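Chapter 4
Gripper Condition and Workspace Rules

After reading this chapter you should be able to inspect a pair of gripper fingers against a written standard, state when a finger must be taken out of service, and set out a shared workspace for two arms so that one arm can be stopped without disturbing the other.

4.1 Why the fingers come first

Most written rules for small robot cells begin with the enclosure, the stop circuit and the speed limits. Those are covered in Chapter 5. This chapter starts at the other end of the arm. The finger is the only part of the machine that is meant to touch the work, and it wears faster than anything else in the cell. A joint that drifts will usually raise a fault. A finger that has lost its edge raises nothing, and the operator finds out when small parts begin to slip or turn in the grip.

The rules used in this book follow the Steltis house standard, drafted by Hidayah Liew and revised in September by Zhuoran Ye. The standard sorts finger wear into three grades.

Grade A, surface wear. Scuffs, specks and fine scratches on the outer faces. Record and continue.

Grade B, edge wear. Chips or rounding on the inner face or at the tip. Record, and restrict the finger to parts heavier than 5 grams until it is replaced.

Grade C, structural wear. Any crack, of any length, in the body of the finger. Remove from service at the end of the current task.

A finger takes the grade of its worst mark. Fingers are replaced in pairs, even when only one has been graded C. 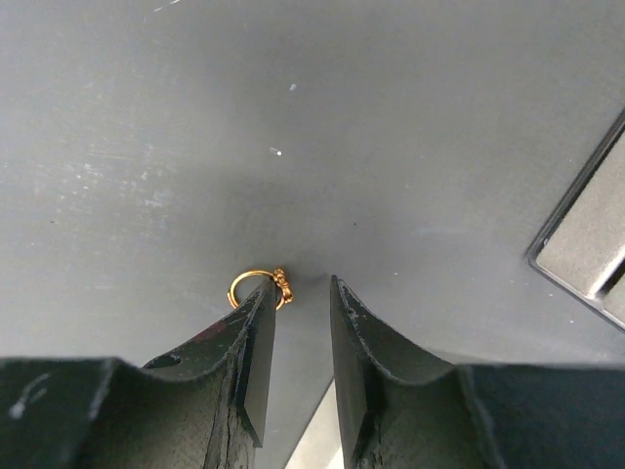 Figure 4.1 Finger tips at a small gold ring. The left finger has a thin crack near its inner face; the right has a pale chip near the top of its inner face.

Small, light objects such as jewelry are the hardest test of a tip. The contact area is tiny, and the part can shift before the fingers have closed. For this class of part the standard calls for a slow final approach and a closing force set for the part, never carried over from the previous job. Inspection is done at the start of each shift and again after every 400 grasps, under a lamp held low to one side so that cracks throw a shadow.

4.2 Two arms, one floor

When two arms share a base rail, their reach will overlap. The overlap must be drawn on the cell plan and given a name -- the Andreadis plan format calls it the common zone -- and the control program must grant it to one arm at a time. The other arm holds at a declared waiting position, gripper open, until the zone is released. Objects not needed for the present task may stay on the floor of the cell only if they are listed on the task sheet. Cables are checked by hand through the full range of both arms before the first powered run, with attention to any loop that could cross the path of the other arm.

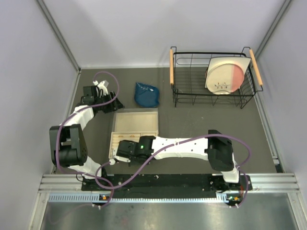 Who may change the waiting position of an arm once a task has been approved?
Only the person who signed the cell plan. An operator may stop the arm and ask for a change, but the new position has to be entered on the plan and run once at reduced speed before normal work starts again.

4.3 Records

Each pair of fingers has its own log card. Enter the date fitted, the grade at each inspection, and the reason for removal. Cards are kept for 13 months after removal. Form 11 in the appendix may be copied for this purpose.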